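PC teardown cell for class project -- gripper finger advice?
Student Projects > Automation

slatbench_kid
Posted August 27, 2020
Hi all! Our class project this term is teaching an arm to take parts out of a desktop computer. We call the project Plundura (I voted against it, I lost). Grabbing a nice flat box off the bench was easy, and then we started on anything with a frame around it and now I spend my evenings looking at wrist camera pictures like this one.

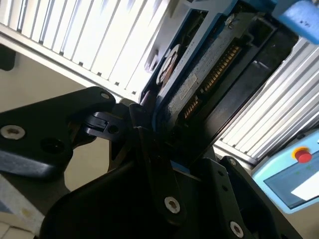 Wrist cam. Blue thing at the top is what we're trying to hold, fingers in black.

My question is finger shape. Do I go narrower at the tips, or keep them wide and just get better at the approach angle? I've got 100 dollars left in the parts budget and a professor who'd like me not to spend it.

jaidee_fan
Narrower, no contest. Wide fingers look strong but they bump into everything near the part. We printed 2 sets last December and the wide ones went straight in the drawer.

torque_and_tea
Disagree a bit. Skinny printed fingers flex, and then your part tilts when you lift. I'd keep the wide ones and put your hours into the approach. What's the camera angle like from outside the cell? The wrist view alone makes everything look scary.

slatbench_kid
Sure, side view of the drive step. Tower on its side, panel off.

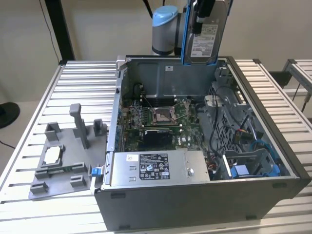

Hard drive held upright over the back of the case.

Adebayo Yusuf on our team wrote the motion for this part and he's pretty proud of it. He would also like it known that he wants wide fingers.

jaidee_fan
OK the drive is the easy one though!! It's a brick with flat sides. Try a memory stick with the neighbors still in and then tell me about wide fingers.

torque_and_tea
Nobody starts with memory sticks. Get 20 clean drive pulls in a row first, then change hardware. If you swap fingers now you won't know what fixed it.

larer_lou
Are you using a fixture for the parts or just setting them down on the slats? We used foam and regretted it.

slatbench_kid
Fixture, gray plastic, Isari drew it up and we're on the third version. Newest wrist picture I have of it:
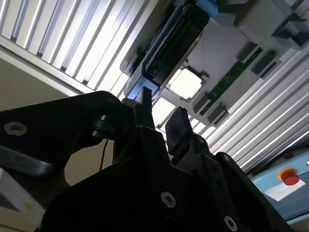 I'm leaning toward one narrow finger and one wide one, to be fair to both of you. The left finger in that last picture is already the tall narrow kind and its tip gets almost to the blue part under the fixture, while the slanted one next to it is broader and looks kind of chewed up along the top edge. So maybe I only need to reprint one. Adebayo thinks mixed fingers are ugly -- I told him the robot doesn't mind.

torque_and_tea
Mixed is fine if you square up the gripping faces. Reprint the chewed one either way, a rough edge will catch on connectors.

jaidee_fan
I still say both narrow. But yeah, reprint that one, and go solid infill this time.

slatbench_kid
Will do, print goes on tonight. I'll post the drive pull numbers when I have them.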